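Widenport bench notebook, kitchen table set
August 28, 2025
Entry by Ningsih Chong
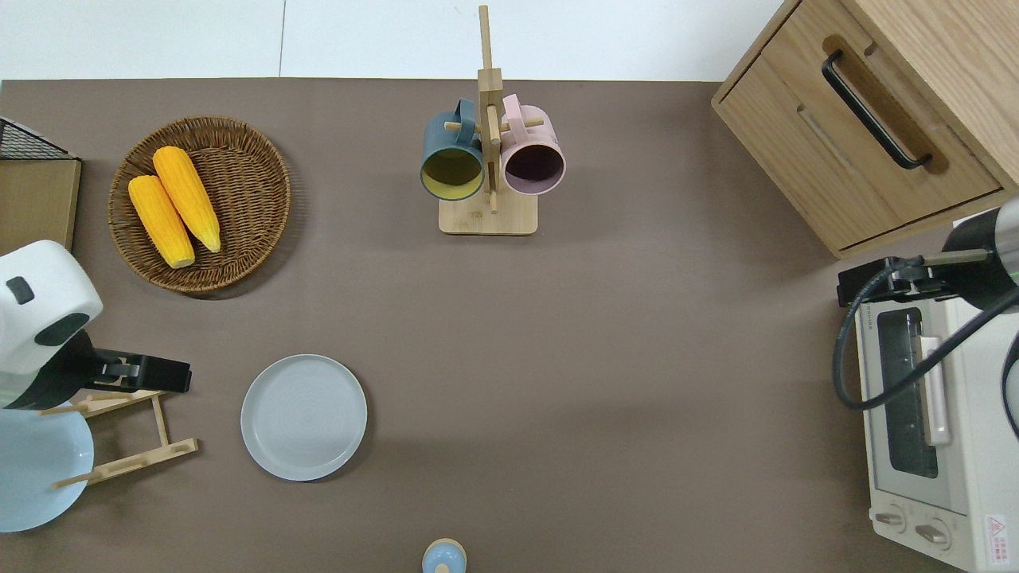
Really good day on the table. We are past 600 kept episodes for this set and I can feel my hands getting better at it, which brings its own problem (more on that further down).

Tasks in rotation: plate into the dish rack, plate out of the dish rack, mug off the tree, mug back on the tree, corn from the basket to the plate. I started with the mugs because they were the weak spot last time, and oh, they are fun once you get the wrist right! Going in too flat makes the handle catch on the peg. Lifting first and then tilting is much kinder. I did a long run of these with the right arm and then a shorter one with the left, so the model sees both.

Kept today: 167. Thrown out: 24. Most of the throw-outs are my own pauses. If I stop to think halfway through a reach, the arm just hangs there and the policy learns to hang there too. We saw exactly this with the Plirgate checkpoint, which would hover over a plate as if it had forgotten what it came for. So the rule stands: decide before pressing record, then go.

Recoveries are a different matter and I want MORE of them. Twice I dropped an ear of corn on the table, picked it up again and carried on, and I have kept both. Tagged "recover" in the notes column. Please don't clean these out when you do the review pass, they are worth a lot to us.

The problem I mentioned: I am getting too neat. Replayed ten minutes' worth this afternoon and my approach to the round basket is nearly the same path every time. Lovely to watch, poor for training. From now on:

- shift the basket between episodes, a hand's width at least
- turn the mugs so the handles don't always hang the same way
- swap which mug goes on which side
- plate start position anywhere the arm can reach, including awkward spots near the rack

Tried the shifting for the last batch and it slowed me down a fair bit, but the variety in the overlays is so much better. Very happy with that.

Gripper note: left one felt slightly lazy on closing towards the end. Logged it, ran the calibration again, seemed fine after. Whoever is on next, have a quick look before starting.

Naming: the folder for this set is ploltgate_table, all lower case. There is a stray one with a capital P, which I will merge tomorrow.

Target is still 1,000 for the first proper training run. Toaster oven door next, starting with opening only, no food in it. Can't wait to try that one.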